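Bitoditz Workshop Notes
2024-08-12 | Vimala Rao | 5 min read

Jars and lids, entry two. I said in the last one that I'd give the Pimar system a fair try before complaining again, and I have, so now I'm going to complain.

Quick recap for anyone reading this cold. The plan is that we stop buying plastic tubs for screws, washers, offcuts and all the small stuff, and use glass jars. Leandro Maldonado brought in the idea along with a Pimar leaflet, which promises "one jar, one lid, no mess." The leaflet does not say where the jars come from. Ours came from people's kitchens, which means they are whatever size somebody's sauce or pickles came in. Pimar would prefer that we bought theirs. We bought a bag of their lids and kept our own jars. I know this is not a pure test of the system. I also don't think a pure test would tell me much about our shelf.

What I wanted to find out:

- do the lids go on and stay on without thinking about it
- can I tell what's in a jar from where I'm standing
- how much ends up in the bin anyway

Started with 20 jars out of the crate. Soaked the labels off overnight. The paper ones slid off and the plasticky ones left a gray smear that needed oil and a rag, then soap to get rid of the oil. If you count that time, and Leandro does not, the jars are no longer free.

Threads next. This is the part I was most doubtful of going in and I am still doubtful. Two jars with mouths that look identical across the table can take different lids. Some have one long thread that goes most of the way round, others have short lugs that want a quarter turn. The wrong lid will sit on top quite happily and feel tight for half a turn. Then you pick the jar up by the lid. I did this once, with brads in it, and I'd like it noted that it was a lid from the Pimar bag.

The rule on the card says lids are kept next to the jar they belong to, top up, until both are dry. Fine as a rule. On a busy surface it lasts until someone needs the space.

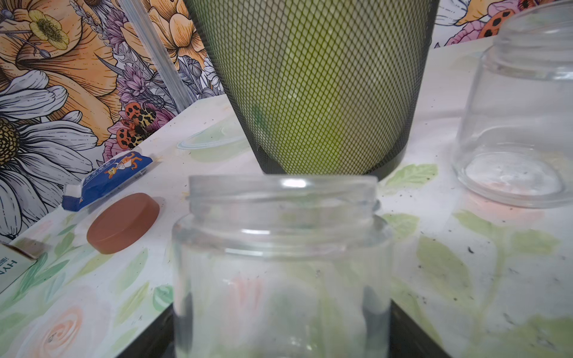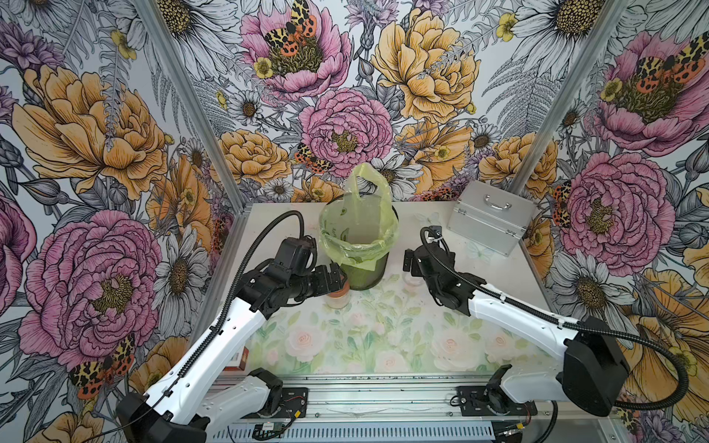 Vimala Rao
Materials bench, Bitoditz

The first one makes my point about lids better than I do. Brown lid lying flat by the near jar, a second open jar further back, and a pouch and a box taking up the room to the left of them. Does the brown lid belong to the near jar or the far one? I could say "near, obviously," and I would be guessing from where it was put down. I went through this over and over with the crate and my guesses were not good.

The second has a small jar with an orange lid on it, down in front of the green bin. I would call that a better state for a jar to be in: closed, with its lid accounted for. Leandro's answer to the lid question is color, and he points to jars like this one. Orange goes with orange, brown goes with brown. I asked him what happens when we have several jars that all take brown. He said we'd put a dot on the bottom. So the system now has dots.

Can you see what's in them? Yes, I'll give him that. Clear glass does what it says. With the tubs you had to pull each one out and tip it, and with glass you can tell a washer from a nut at arm's length. It works less well when the surface underneath is patterned. With an empty jar on that rose print, the leaves show through the sides, and at a glance I kept thinking there was something in there. A sheet of white card fixes it. I have put white card on the shelf and not told anyone it was needed.

Dirt. There are dark specks on the table around the back jar in the first picture. Small stuff like that sticks to a damp thread, and then the lid grinds on it. Wipe the surface first, then put the jars down. I wrote this on the card in capitals. Somebody has since put a jar on top of the card.

The bin. I had a private bet that a fair share of the crate would end up thrown out, and I want to be careful here because I wanted to be right. Chips on the rim go straight out, no discussion. A jar that still smells after a second soak goes out too, as far as I'm concerned, although Leandro keeps his "for nails, nails can't smell." Rusted lids go out. Lids where the inner seal has lifted go in a maybe pile, and the maybe pile is already the tallest thing on the windowsill. Glass does not go in the lined bin. It goes in the hard-sided one by the door. Broken glass in a thin bag is how somebody gets hurt carrying it downstairs. The lined bin is for labels, rags and wrappers, and please tie it by the handles before it's full.

Sizes. The leaflet assumes 500 ml jars. Most of ours are smaller, and I think smaller is right for hardware. A big jar of screws weighs a lot and you can't get your hand into it, so you end up pouring the lot out to find one. I'd stop taking anything big, except for rags.

Deneo sell a universal lid, a stretchy one, and Leandro has asked if we can try it. I looked at their page. The photo shows it on a jar lying on its side with soup in it. I'd like to see that done with panel pins. I've said yes to a small pack, order 1848 on the sheet, and I'll eat my words in this notebook if it holds.

Also got a note from Omerović, who have been using jars for their paint ends for longer than we have. They said don't store them in a crate, store them on a shelf one deep, or the back row turns into a museum. That agrees with what I saw when I emptied our crate. There was a jar of something at the bottom that used to be glue.

Where I've landed for now:

Lids screwed onto their own jar as soon as it's dry. No loose lids left out overnight. If you find one, try it, and if it doesn't fit anything at hand it goes in the maybe pile with the date on it.

Try every lid by lifting the jar an inch off the bench with your other hand under it. Takes a second.

Dots on the bottom, same dot inside the lid. I don't like it, but I can't think of a better way and I did try.

No new Pimar lids until the ones we have are used up. They are decent lids on the jars they fit. My complaint is with the leaflet, and with "one lid" in particular.

Leandro read this over my shoulder and wants it on record that the brads were my fault for lifting by the lid. They were. I still want a lid that can be lifted by.

Next check in January, when the shelf has had some real use. Someone remind me to weigh a full jar of the long screws before then, and to ask Omerović what they use to get the gray smear off.

Questions or spare jars (small, clear, no chips): leave them at the materials bench.

© Bitoditz Workshop Notes | Contact | Back to top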